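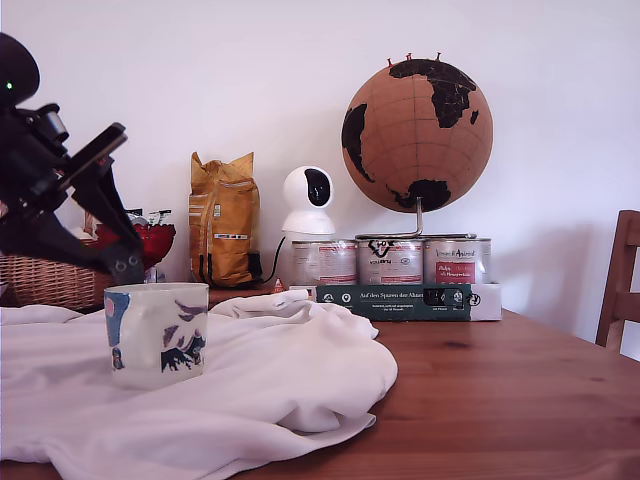 A Wundix arm at the mug during the Varel open day.

Wundix opens its doors in Varel and 245 neighbors come to see robots at work

VAREL, November – Wundix would like to say a very big thank you to the 245 visitors who came by our workshop for this year's open day, many of them with children, grandparents and (in one case) an entire choir in tow!

We set up our demonstrations on an ordinary wooden table with things you might find at home, a mug and a cloth among them, and let people stand close and ask whatever they liked. Our team gave 80 short demonstrations over the day, and the questions kept coming long after the coffee had run out.

"People expect to see a robot lifting something heavy, and then they find themselves holding their breath over a piece of cloth," said Emese Medve, head of demonstrations at Wundix. "I love that moment, and I could happily watch it all day long."

Fabric drew plenty of talk, as it folds and bunches differently every time, and a small dark round object resting against pale cloth asks for careful work from two narrow fingers. 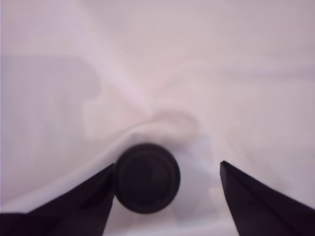 Coming up next

The open day will return next November, and we are already looking forward to it. School groups are welcome before then, and teachers can write to the Wundix visitor desk to arrange a morning with us in Varel.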